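Last updated: February 5, 2025

Body butter turns grainy after a few weeks — is it the shea or the cooling?

Posted by Demetrius Rosenthal

I make a plain whipped body butter from the Soomro unrefined shea, with sweet almond oil and a little vitamin E. The batch is 400 g. I melt everything together in a water bath, leave it on the worktop until it clouds, then whip it. It is smooth on the day. After three weeks in the cupboard there are small hard grains all through it. They melt on the skin but feel like sand until they do. A jar I bought from Brarkier in May never did this. Is the shea faulty, or the method?

6 comments

Posted by Adeel Yousafzai

Method, most likely. Shea contains several fats that set at different temperatures. If it cools slowly, the ones with the higher melting point set first and form crystals big enough to feel. Melt the shea fully and hold it there for a while, then cool it fast: bowl in an ice bath, stirring and scraping the sides until it thickens, and whip straight away. The grainy batch can be saved the same way — remelt it completely, as any crystals left in will seed new ones. Add the vitamin E after the heat is off.

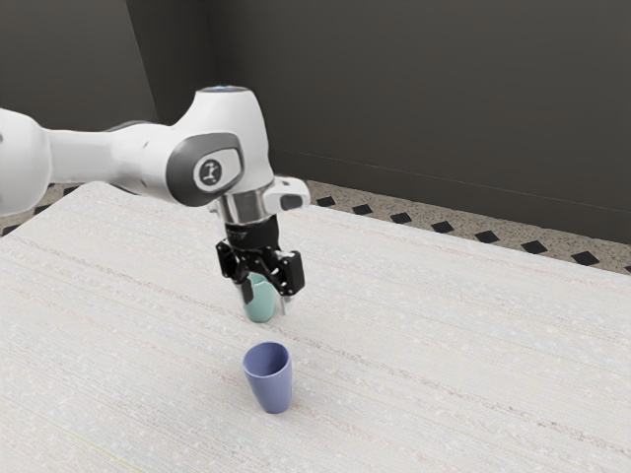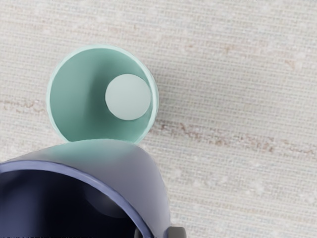
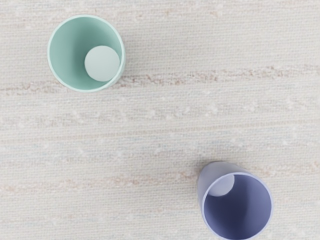
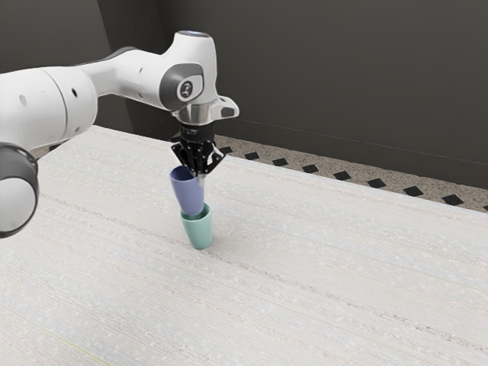

Does the grainy butter need to be thrown away?

Graininess on its own is a change of texture and the butter can still be used. Throw it out if it smells of old crayons or stale nuts, or if there is any sign of mould. Water getting into the jar is a bigger risk than crystals, so use a dry spoon.

Posted by Jedomum

I just put mine in the fridge and it's fine. Never bothered with ice. I use refined shea though, from Drornesia, and it does seem less fussy. Doesn't smell of much either, which I prefer. Keep it away from the radiator as well — mine went soft and set again overnight and that was the only time I had lumps.

Share (3)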